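The Great Brick Sort

October 24, 2021

I have been putting off writing this one because I kept thinking I'd do it when the project was finished, and then I realized that a project involving building bricks and two children is never really going to be finished, so you're getting it now, with the tubs still stacked in the hallway and a sock full of wheels drying on the radiator.

It started with my aunt Heather, whom longtime readers will remember as Heather MacLeish of the marmalade post. She is moving to a smaller place in November and called me up to ask, very casually, if the kids might like "a few bricks" from when my cousins were small. I said of course! I pictured a shoebox. What came off the back of her car was four moving boxes, a pillowcase, and a cookie tin held shut with a rubber band so old that it snapped when I looked at it.

For anyone who wants the grand total (my son did, and he kept the tally on the back of a calendar page), it came to 2644 pieces, not counting the little people and their hats. It took us most of two weeks of after-dinner sorting to get there. I would not recommend counting as a general practice, but he was so happy doing it, and it kept him at the table next to me, chatting away about school in that sideways manner kids have when their hands are busy.

Washing came first. The pillowcase had been in a garage and smelled like it. I used a mesh bag, lukewarm water and a squirt of dish soap in the big sink, swished everything around with my hands, let it sit for half an hour and rinsed it twice. Anything with a sticker or a motor in it stayed out and got wiped with a damp cloth. Then we spread it all on old bath towels on the floor of the spare room with the window cracked open, and that was the end of the spare room for three days. The two-by-fours hold on to water underneath, up inside the tubes, so turn them with the hollow side down and give them a shake now and then. I found that out by putting a batch away too early and opening the lid on something that smelled like a pond.

Then came the question of how to sort, and this is where our household split. My son wanted color. My daughter, who is five and builds mostly beds for animals, wanted "by what it is." I had been reading a long, cheerful article by a man named Fergus Mackay, who has been storing bricks in his attic since before I was born, and he comes down firmly on the side of shape. His point is that you can spot a red piece in a bin full of mixed colors in a second, but try finding a tiny red hinge in a bin full of red! I was convinced. My son was not, and he did a whole tray of orange to prove me wrong, and I have to admit it looked lovely.

So we compromised, as you do. The small stuff goes by shape, in a Plerko drawer unit I bought secondhand (two of the drawers stick, but a bit of candle wax on the runners has helped). The big chunky bricks, the ones everybody grabs first, go by color in open tubs. We had 307 of those once we'd pulled out the cracked ones, and they fill the tubs nicely with enough room on top to dig around.

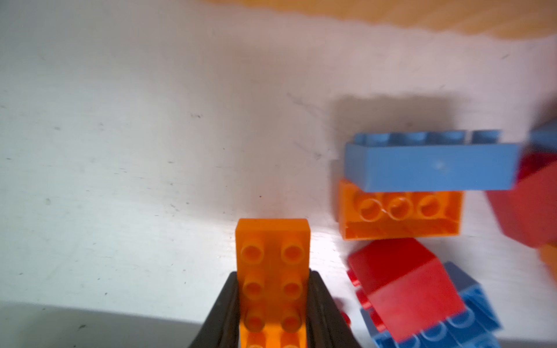
The orange and the blue are the colors everyone fights over at our house, so those two tubs sit at the front where both kids can reach. White and gray are behind, and then there's a tub of greens and browns that mostly gets used for dinosaur landscaping. I wrote the labels on masking tape the first night, fully intending to make proper ones, and the masking tape is still there.

A word about chewed bricks, as Heather's old dog got to quite a few of them. If the studs still grip, we keep them and they go in a bag for outside play. If there's a sharp edge, out they go. I felt bad about that for a minute, then stepped on one in my bare feet and stopped feeling bad.

We also ended up with 78 pieces that don't belong to any brick set I can name: game counters, a doll's shoe, half a whistle, something that may be part of a lamp. They live in the cookie tin now, with a new rubber band. My daughter calls it the treasure and asks for it more than anything else, so I suspect I could have skipped the drawer unit altogether and saved myself some money.

As for keeping it tidy, our rule at the moment is that one thing can stay built overnight, on the shelf by the door, and everything else goes back before bath time. It works on most evenings. On the others I sweep the lot onto a play mat, gather up the corners and deal with it after bedtime with a cup of tea and the radio on, which I've come to enjoy a little too much.

Heather came over last weekend to see how it had all turned out, and she sat down on the rug in her good coat and built a very respectable house with a slanted roof. She says there may be one more box, behind the water heater. I've cleared a space under the stairs, and I'll let you know what's in it.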